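How a Film Becomes a Film: A Guide for Younger Readers

Every film begins with a script. The script sets out what the characters say and where each part of the story takes place. The writer may change it many times before anyone picks up a camera.

The producer then finds the money and the people. One of the most important is the director, who decides how the story will be told. Actors are chosen at a meeting called an audition, where each person reads a few lines aloud.

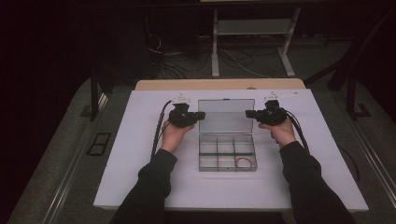 Filming is often done out of order. If a story begins and ends in the same kitchen, both parts may be filmed on one day. In the film Gruria, the last scene was filmed in May, 7 weeks before the first.

Children who act must still have lessons. Rhea Ambrosio was nine when she appeared in Gruria, and a tutor taught her on the set between scenes.
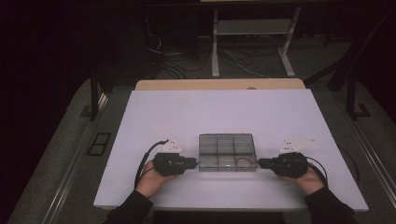
When filming ends, the editor chooses the best parts and joins them together. The editor of Gruria, Jocelyn Marquez, began with 3000 short pieces of film and used 700 of them. Music and sounds are added next - even footsteps may be recorded again in a studio.

Words to know
Script: the written story of a film
Audition: a test for an actor
Editor: the person who puts the pieces in order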